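Narnurham prop group opens run of printed dome gears for walk-around builds

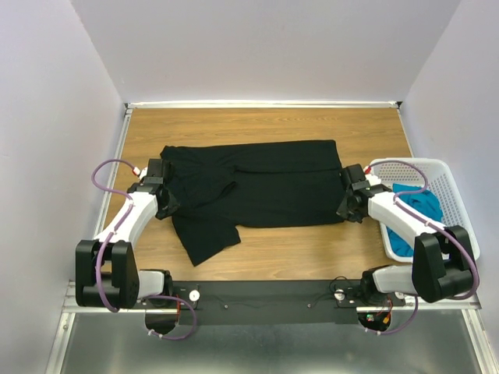 Gilmar Fagundes wants the order list closed before any plastic is printed, and told members at the Narnurham meeting that the last run slipped because people kept changing their bolt pattern after sign-up. Under the new terms a builder picks one pattern when joining the list and stays with it.

The run covers the ring gear and pinion set for the Sestard, the waist-high walking lantern from the Siqueira comics that has become a regular build at fall conventions. Members have so far cut their own gears or adapted turntable bearings. Both methods work, but the head tends to stall at one point in the rotation once paint and weathering have been added to the outer lip.

The new ring gear has an outer diameter of 596 mm and prints in 6 segments, joined with lap joints and M4 hardware. Segments are keyed so that they can only be assembled in one order. The pinion is a single piece with a D-shaped bore to fit the gear motor most members already use. Tooth profile is unchanged from the test set shown in the spring, apart from a little more clearance at the root.

Material is PETG throughout. PLA was tried for the test set and crept under the clamp load when left in a parked car – two segments opened up enough at the joint to skip teeth. ABS held its shape but warped on the longer segments, and the group did not want to limit the run to members with heated enclosures for spares.

Files for the segments will not be posted. Builders who receive a set may print replacements for their own prop from a file sent with the parts, but may not sell copies. The same condition applied to the leg castings.

The list stood at 5 names when the meeting ended, enough to go ahead. Printing is to start in November, with sets going out as they are finished in list order. Each set includes the ring, the pinion, a drilling template and a printed spacer for frames built to the older Lundholm drawings, where the deck sits lower and the gear would otherwise foul the battery tray.

Frames with a deck wider than 692 mm need no spacer but will need the template shifted outward. Justinas Grigaitė has marked up a copy of the drawing with the revised hole centers and will bring prints to the next meeting.

Motor, controller and slip ring are not part of the run. Members who want continuous rotation should sort out the slip ring first, as the wiring has to pass through the center boss before the ring is bolted down. Those using a limited sweep can fit the two end stops supplied on the pinion sprue and leave the wiring as it is.

Painted sets are not offered. The outer lip should be masked before primer, and the teeth left bare. A dry PTFE lubricant is recommended; grease picks up dust from convention floors and has to be cleaned out of the root of every tooth.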